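4.3 Recording paired-item episodes

Read this section after you have finished arm calibration (4.1) and camera mounting (4.2). It covers the recording of demonstrations for the Dulgate method, in which one policy is trained on tasks where two matching items have to be handled as a set. The results in section 6 were all produced with the steps below. If you change the order of steps 3 to 8, your numbers can't be compared with ours.

The method in short

Dulgate splits each demonstration into segments at the moments when either gripper opens or closes. The policy learns the segments separately and a small selector network learns which one comes next. Earlier versions trained on whole episodes. Those policies often moved the first item of a pair well and then went back for it again, leaving the second one alone. With segment training, this kind of error became much less common in our tests, although it did not go away.

The selector depends on clean segment boundaries. Most of the rules in this section exist to keep those boundaries clean.

What you need

A two-arm station with both arms calibrated the same day
The Patine recorder, installed on the station laptop
One item set from the list in Appendix B
A printed copy of the start position sheet
Free disk space for the full session (see note under step 9)

Recording

1. Start the Patine recorder and log in with your operator name. Do not share a login. Operator name is used later as a split variable.

2. Home both arms. Wait until the recorder shows READY for left and right.

CAUTION: Keep hands and sleeves away from the table while the arms are homing. The left arm homes first and the right arm follows without a second warning.

3. Open a new session and pick the item set. The recorder loads the list of start positions for that set.

4. Place the items on the stand or directly on the table, as the start position sheet says. Both items of a pair go side by side and face the same way. For footwear, toes point to the front of the table.

NOTE: Items that are on the table but are not part of the task are called distractors. Leave them where the sheet puts them for the whole block. Moving a distractor in the middle of a block makes the block invalid.

5. Check the camera view on the laptop. Both grippers and all items must be in view before you go on.

6. Bring the arms to the ready pose. In the ready pose the fingertips point toward the middle of the table and neither gripper touches an item. Leena Huttunen's first data set was recorded without a fixed ready pose, and the selector learned to tell the task from the arm position alone.
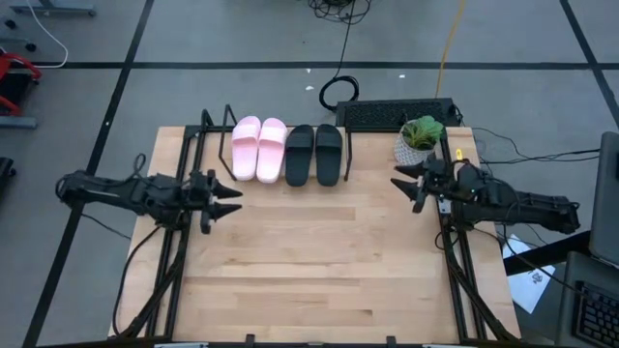
7. Press the pedal once to start the episode. Wait for the tone before you move.

8. Carry out the task at an even speed. Close each gripper fully before lifting and open it fully before backing away. Half-open grips create false boundaries. If you drop an item, press the pedal twice to mark the episode as failed, and do not try to rescue it.

9. Press the pedal once to end the episode. Return the arms to the ready pose, reset the items, and repeat from step 7 until the block is done. A block is 35 episodes.

NOTE: The recorder does not stop on its own when the disk is full. It keeps the arms live and drops frames. Check free space between blocks.

10. Close the session and run the boundary check. Any episode with a segment shorter than 200 milliseconds is listed for review.

How many episodes to record

The published Rantala policy used 1000 episodes across all item sets. Tae-yang Pyo repeated the training with fewer, and found that success on known items held up fairly well while success on new items fell off early. If you only plan to test on items from Appendix B, you can stop sooner. For new items, record the full number.

Failed episodes do not count toward the total, but keep them. They are used to train the selector and are left out of the segment policies.

Known problems

Recorder stays on WAIT after homing: unplug the pedal, plug it back in, and restart the recorder. Homing again is not needed.

Boundary check lists nearly every episode: the gripper threshold is set for the older fingertips. Change it in the station file and run the check again. You do not have to record the block again.

Go on to 4.4, Exporting and trimming sessions.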